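Kitchenette check, second floor - Heinonen Building, Unit 354
Inspected Friday, 11 a.m. by Lewis Aitken
Form 21, kitchens and wet areas

Mark each line OK, FIX or WATCH. Comments are optional, though I seem to be the only one who has taken that as an invitation.

FLOOR AND ACCESS
Walkway clear to the sink - OK
Floor dry - OK
Mat lies flat - FIX. One corner curls up like a stale sandwich. Tape has been tried. Tape has lost. Replace the mat.
Exit sign lit - OK

SINK AND COUNTER
Drain runs freely - OK. Ran the tap for 2 minutes and the water left as fast as it came.
Dishes left in basin - OK, none. I checked the form from June to see if this had ever happened before. It had not.
Seam between sink rim and counter - WATCH. No leak that I could find, but the line collects crumbs. Wipe it down weekly and look again next visit.
Countertop free of cracks and burns - OK
Cabinet under sink - FIX. Supply line is dry and the trap is tight, but there is a half bottle of Dotatent drain opener in there with the cap sitting next to it. The cap goes on the bottle. Then the bottle goes in the locked closet.
Hot water temperature - OK. Warm enough to wash a mug, should the urge strike.

ELECTRICAL
Outlet by sink trips and resets on test - OK
Cords away from water - OK
Kettle (Flidow) - FIX. Lid no longer latches. Someone has written "hold lid" on it in marker, and I accept that as a warning label but not as a repair.
Microwave door closes fully - OK. Inside was not part of this inspection, and I would like to keep it that way.

FIRE AND FIRST AID
Extinguisher charged, tag current - OK
Fire blanket on hook - WATCH. It is on the hook, behind the aprons. Move the aprons.
First aid kit stocked - FIX. Plenty of eye pads, no bandages. Order from Trarnness with the next supply run.

ITEMS TO CLOSE BEFORE NEXT VISIT
Mat, drain opener, kettle, bandages. The aprons can be moved by whoever reads this first.

Signed: L. Aitken
Copy to: front office, kitchenette door
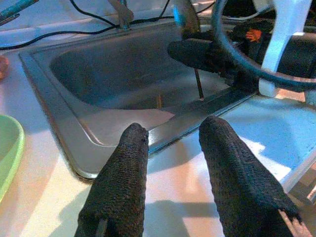

Sink and counter, Unit 354. Basin clear of dishes.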